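January
by Zeyu Lü

We use cookies to improve your visit. Accept / Manage settings

Week two of fingers. The Griten pair closes 4 mm tighter than the Balline pair and costs 845 dollars more, so naturally I wanted the cheap ones to win. On blocks they did. Then I moved on to towels, which have no opinion about your budget.

A folded towel gives you layers, and the trick is taking the top one and leaving the rest. The Balline fingers took the whole stack, seven times running, with what I can only call confidence. 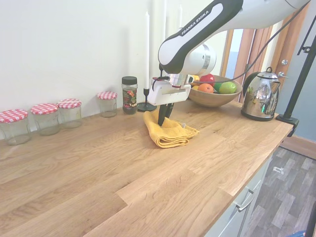
Zhiqiang Yuan thinks I'm blaming the wrong part, and that anything will grab the whole stack if you come straight down on it at that force. Tilt the wrist, he wrote, and try again before you spend money.

Fine. I dropped the force to 55 percent and added a tilt, and the Balline pair got the top layer on the second go. Griten still does it without the fuss. Rubber pads next, if they ever ship.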